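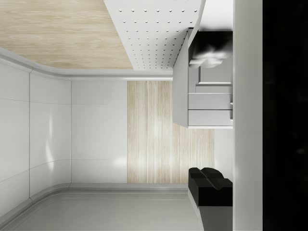 Looking After Painted and Wood Kitchen Cabinets

Most kitchen cabinets wear out at the edges and around the handles long before the doors themselves give any trouble. A few small jobs done on a regular basis will put off repainting for years.

Weekly wipe-down

Use warm water with a few drops of dish soap and a well-wrung cloth. Start at the top so drips don't run over clean areas. On wood grain, wipe along the grain and dry right away with a second cloth. Glossy white paint shows streaks, so buff it once it is dry.

Skip scouring powder and the green side of the sponge. Both leave fine scratches that hold grease, and the spot will look dirty again within days.

Greasy film near the stove

Mix one part white vinegar with three parts water. Lay a damp cloth on the spot for a minute or two, then wipe and rinse. For old buildup I use Rititz paste, a pea-sized amount on a soft rag. Try it inside a door first.
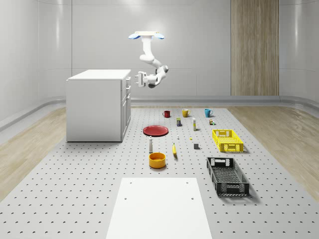

Sticking drawers

Pull the drawer all the way out and vacuum the runners. Crumbs are the usual cause. Rub wooden runners with a candle stub. Metal ones need a drop of light oil, wiped almost dry. If the drawer still drags, check the screws at the back of the runner, where they work loose first.

Loose handles

Tighten from inside the drawer with a hand screwdriver. A power driver will crush the wood. If the screw just spins, pack the hole with toothpicks and wood glue, let it set for 8 hours, trim flush, and put the screw back.

Doors that won't line up

Modern hinges have two screws on the arm. The front one usually moves the door sideways and the back one moves it in and out. Give each a quarter turn at a time and close the door to check. Kollár hinges open to 90 degrees and have a third screw for height.

Touching up chips

Sand the edge of the chip lightly, wipe off the dust, and dab on two thin coats. Keep leftover paint in a small jar filled to the top, with the color name on the lid. Wait 7 days before washing the spot.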